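Minutes of the Jutside Residents' Garden Group, September 16, 2020

We began a little late, with a warm welcome to the new plot holders from the Wunia end, who brought plums for the table. The June minutes were read and agreed.

Water. The meter shows 2,383 gallons used over the summer, a good deal more than we'd hoped, though it was a dry one and the beans did beautifully. We agreed to ask Nenari for a price on two more rain barrels.

Fees. After a long and friendly talk, the yearly fee stays at $52 a plot. The shed fund stands at $300, and the roof comes first.

Paths. The lower path is slippery again by the compost. Wood chips to be spread before the frost, and many thanks to everyone who offered a wheelbarrow.

Any other business. Could whoever has the long loppers please bring them back? The meeting closed with tea.

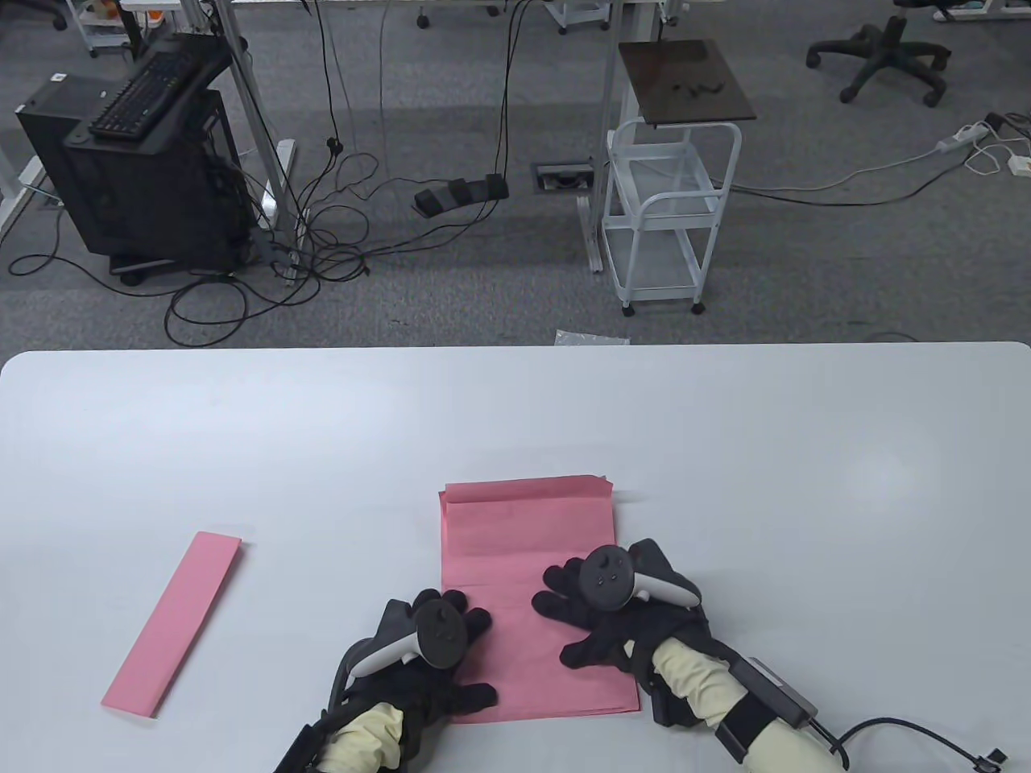
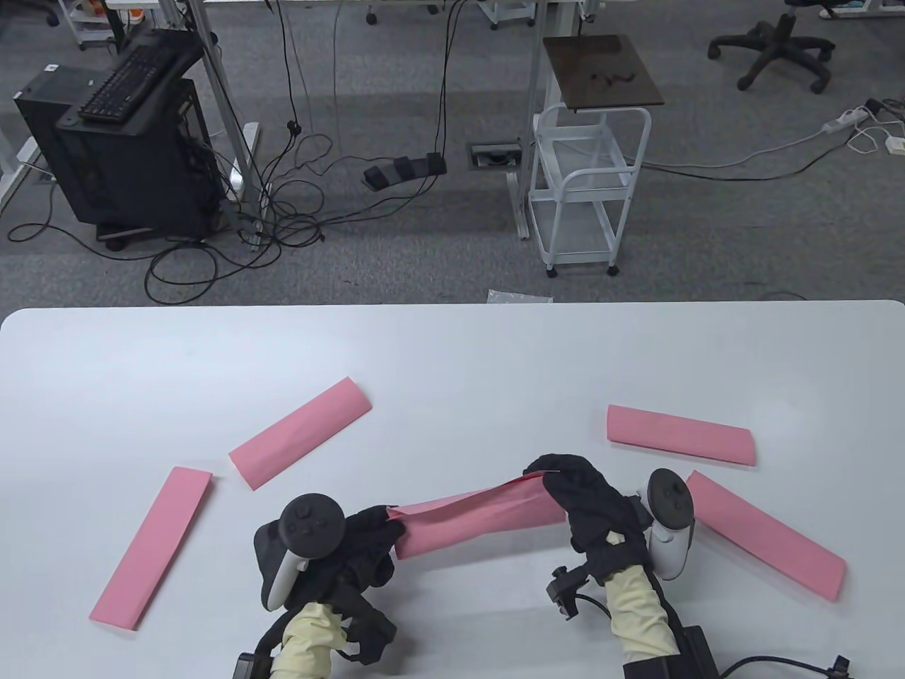 Pink paper, folded into strips
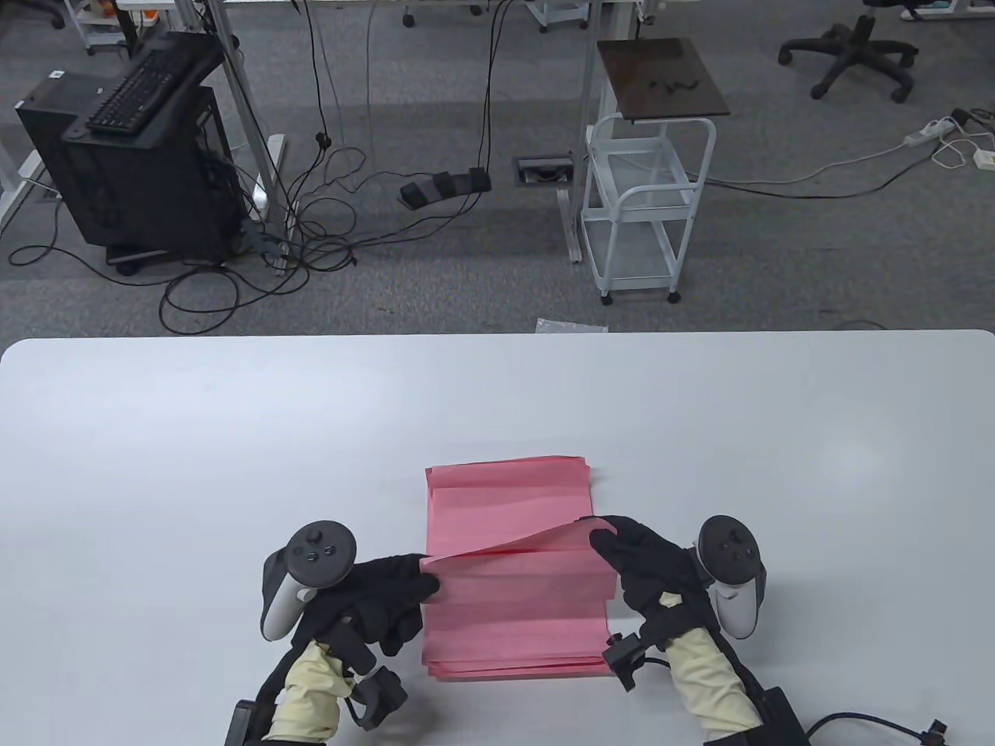
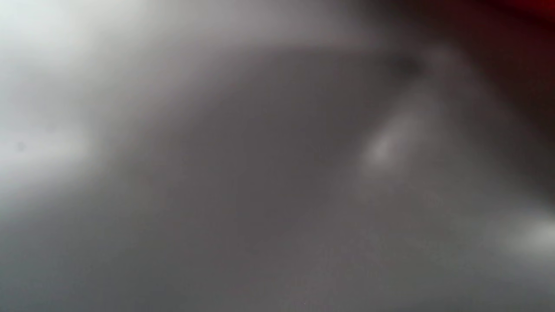 Page last changed: 2 days after the meeting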